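Error messages should say what to do next
By Nuwan Gamage
Oct 30, 2023

I spent most of an evening last week installing Kultton, a perfectly nice simulation package that I'm told takes 15 minutes. It printed 122 lines of red text, the last of which read "Configuration incomplete, see above." So I looked above. Above said to see the log. The log said the configuration was incomplete. 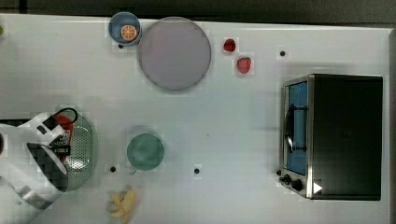 My complaint is with the people who write these messages, and I have been one of them. At Patwary I once shipped an error that said "Bad state (4)." It made sense to me at the time. Morenike Okoro, who answered support mail, kept a printout of it over her desk and would point at it when I walked past.
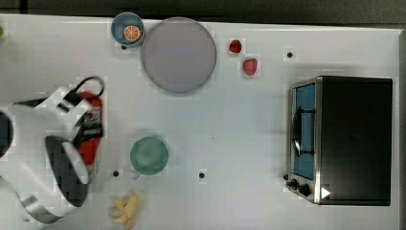

A good message names the thing that broke, says where it looked, and suggests a command to try. Most installers manage the first part on a good day. Ask a person to find the orange slice and they'll say it's in the small blue bowl, by the big plate. Ask an installer to find a library and it says NOTFOUND, in capitals, as if you were the one hiding it.

The usual defense is that beginners should read the manual. I read the manual. It was written for a version that came out in June and has nine broken links, two of them to each other.
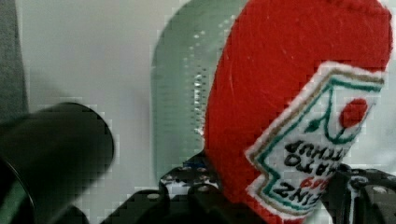 Ketchup, the felt kind.

Adebayo Akpan tells me the fix was obvious: I had two compilers installed and the build had helped itself to half of each. He's right, and he spotted it in under a minute. But the build script knew both paths. It had printed them, on separate screens, without comment. 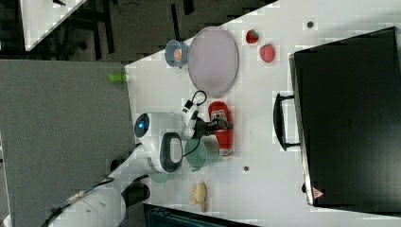
So a modest request to maintainers. Before your next release, sit someone down who has never seen your project – a cousin will do – and keep your hands off the keyboard. Write down every question they ask. Then put the answers where the errors are.

I did get Kultton running, by the way. It wants to update.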